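Courses > Home Kitchen Basics > Handouts > Fruit, Veg and the Covered Pan

Notes Timetable Recipes Contact

Home Kitchen Basics, Handout 3: Fruit, Veg and the Covered Pan

Notes by Wenjie Dai for the Mistgate evening group
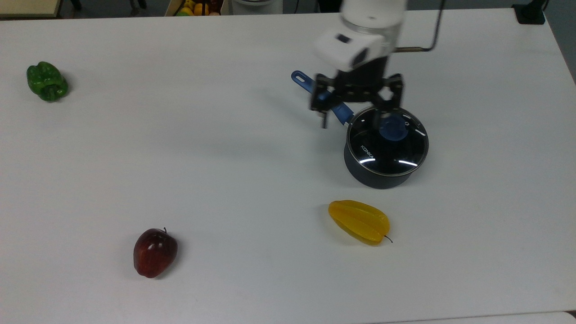
Welcome back, everybody, and thank you for all the questions after the last class. I promised I would write up the bit on cooking with a lid, as several of you were still scribbling when we had to lock up, and I have added some notes on fruit while I was at it (I do get carried away with fruit, as you will have noticed by now).

Setting out

Before you light anything, put what you mean to cook on a clear stretch of table and leave some room between one thing and the next. It feels fussy when you only have a pepper and an apple to deal with, but you'll be glad of the elbow room once there is a board and a knife down as well. Keep the pan within easy reach, lid on, and make a habit of putting it back in the same spot.

Green peppers

A green pepper is simply one picked before it has ripened, so it has that slightly bitter, grassy taste that some people love and my sister can't abide. Look for firm skin with a shine to it, and a stem that hasn't shrivelled. Lay it on its side, take off the top, pull out the seeds and the white pith, then cut down through the hollows between the lobes. You get nice flat pieces that way and they are so much easier to slice. For the Mistgate stew we want strips as wide as your little finger – any thinner and they'll vanish into the sauce.

Apples

A dark red apple is generally sweet, and many of the sweeter ones keep their shape fairly well in a pan. If it's a smooth sauce you are after, use a cooking apple such as a Bramley, which collapses into fluff all by itself. Leave the peel on for the stewed apple if you like a bit of colour. I do, though I know half of you will peel it anyway!

For the basic recipe you need 320 g of apple, cored and chopped, with 60 ml of water and a spoonful of sugar. Put it all in a saucepan, cover, and cook gently until a knife slides in.

Starfruit

We don't see these very often in our shops, so do have a go if you find one. A ripe starfruit is yellow, sometimes with a little brown along the ribs, and the brown can be trimmed away with a peeler. Wash it, trim the ends and slice across the ribs to get the stars. It is best raw, or dropped in for the last minute of cooking. Please note that anyone with kidney trouble should not eat starfruit at all, raw or cooked, and do say so to your guests if you are serving it.

Using the lid

A glass lid lets you check on things without letting the steam out, so try to resist lifting it every few moments. When you do need to look, take hold of the knob (with a cloth, if it's the sort that gets hot) and tilt the far edge up first, so the steam goes away from your face. Turn the heat down before you cover a pan that is already boiling. Milk and starchy things will climb up under a lid faster than you'd believe – I have scrubbed enough hobs to know.

To try at home

Make the stewed apple twice, once covered and once uncovered, using the same heat. Write down how long each one took and how much liquid was left at the end, and bring your notes along. If you have a pepper to use up, soften the strips in a spoonful of oil with the lid on, then take it off for the last few minutes and see how the taste changes.

Next time we move on to rice, so please bring a small pan with a lid that fits.

818 views | 3 comments | Share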